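Amthorpe Family Learning Network
Progress Report to the Basmont Fund
Reporting period: second half of the grant year
Prepared by Thoa Lâm, Program Manager

Summary

The Basmont Fund awarded the Network a two-year grant to expand home-language story sessions and toy and book lending for families with children under five in the Amthorpe area. This report covers the second half of the first year. Enrollment has reached 114 families, and sessions are running at all planned sites. The lending collection opened later than scheduled, and the parent workbook is behind. Both matters are discussed below, along with a request to move a portion of the printing budget into the second year.

Background

Many young children in Amthorpe hear one language at home and another at child care. Parents told us during the planning period that they were often advised, by relatives and sometimes by professionals, to stop using the home language so that English would come sooner. The program was designed to give these parents a regular place to read, sing and talk with their children in the language they know best, and to send them home with books and playthings that make this easy to continue between visits.

The grant supports three areas of work: weekly story sessions, a lending collection, and training for session leaders. Evaluation costs are carried by the Network and are not charged to the grant.

Story sessions

Sessions are offered at seven sites, including the Potavis branch library, two elementary schools and the community room at the Lương Center. Vietnamese and Spanish sessions began on time. A Somali session was added after parents at one of the schools asked for it, and it has been led by a parent who completed our training in the spring.

Attendance is steady at most sites. The Potavis session is consistently full, and we have asked the library for a second time slot. The session at the east side school has been weaker. It was placed directly after dismissal, when parents with older children were trying to get home, and several families stopped coming after the first month. We moved it to Thursday mornings. Attendance has improved but remains below the other sites, and we will review it again before the end of the school year.

Session leaders report that grandparents make up a larger share of the adults than we expected. This has affected how sessions are run. Seating has been changed to include full-size chairs as well as floor cushions, take-home sheets are now printed in larger type, and leaders spend more time on songs and rhymes that grandparents already know. Sơn Lưu, who coordinates the Vietnamese sessions, has begun recording these rhymes with the families' permission. The recordings are short and informal, and families have asked for copies.

Training

Two rounds of training were held. The first covered reading aloud with mixed ages, keeping a group's attention, and talking with parents about bilingual development. The second was shorter and dealt mainly with record keeping, which leaders had identified as the part of the job they felt least sure of. We had underestimated the time this would take. Sign-in sheets from the early months were incomplete at two sites, and staff spent a good part of January reconciling them with the enrollment list.

One trained leader left the program when her work hours changed. Her sessions are covered for now by staff, and recruitment for a replacement is under way. We would prefer to hire from among participating parents, as we did for the Somali session, but will advertise more widely if that is not possible.

Partnerships

The school district has agreed to include a flyer about the sessions in its preschool registration packet. Referrals from pediatric clinics have been slower to develop. We met with staff at one clinic, who were supportive but asked for materials they could hand out in a few seconds during a visit. A small card is being drafted for this purpose.

Relations with the Potavis library continue to be very good. The branch has provided shelf space and the use of its meeting room without charge, and its children's staff have advised us on book selection.

Lending collection
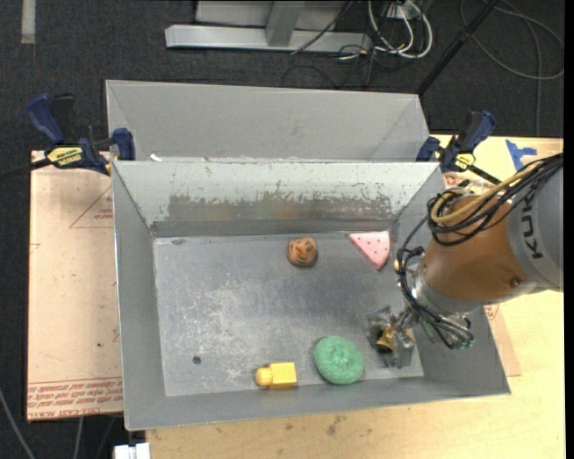 Reading time for full report: 6 minutes

The lending collection now holds 700 items, the majority of them picture books. Opening was delayed by cataloging. Many of the Vietnamese and Somali titles had no usable catalog record, and each had to be entered by hand with help from parents who could read the covers and check the spelling. That work is now complete for everything purchased in the first year.

Families may borrow up to five items at a time. Books go out most often, but the playthings are what children ask for by name. Balls, rings and blocks in plain, strong colors have been especially useful to session leaders, who use them to draw out words for color, shape and position in the home language. A child who will not answer a question about a picture will often talk freely about a green ring or a yellow block. Leaders have asked for more of these simple pieces and fewer toys with sound, which tend to play in English only.

Losses have been low. Damage is mostly limited to torn pages and is repaired by staff. We do not charge fines, and we have seen no reason to change that policy. Cleaning of returned toys takes more staff time than was budgeted, and we have adjusted the schedule at the Lương Center so that returns are handled on a single day each week.

Parent workbook

The workbook was to be printed by the end of this period and has not been. The English and Spanish texts are final. The Vietnamese text went through an additional review after parents found the first translation too stiff and, in places, hard to follow. Mrs. Lâm and Mr. Lưu rewrote it with a group of parents over several evenings, and the result is considerably better. The Somali text is in its first draft.

We considered printing the finished languages now and the others later. The printer's price for separate runs was higher, and site leaders felt strongly that all families should receive the workbook together. We have therefore decided to wait.

Budget

Spending is close to plan in personnel and training. Supplies are slightly over, as a result of the added seating and cleaning materials. Printing is well under, for the reasons given above. We request the Fund's approval to carry the unspent printing balance into the second year for its original purpose. No increase in the total award is requested. A line-by-line statement is attached as Appendix A.

Plans for the next period

The Network will open a second time slot at Potavis if the room can be secured, complete the Somali translation, and send the workbook to print in all four languages. The remaining leader position will be filled. We will also begin parent interviews, which were planned for the second year and will be conducted in the home language wherever possible. The interview guide is attached in draft as Appendix B, and comments from Fund staff would be welcome before it is put into use.

Questions about this report may be directed to Thoa Lâm at the Network's main office.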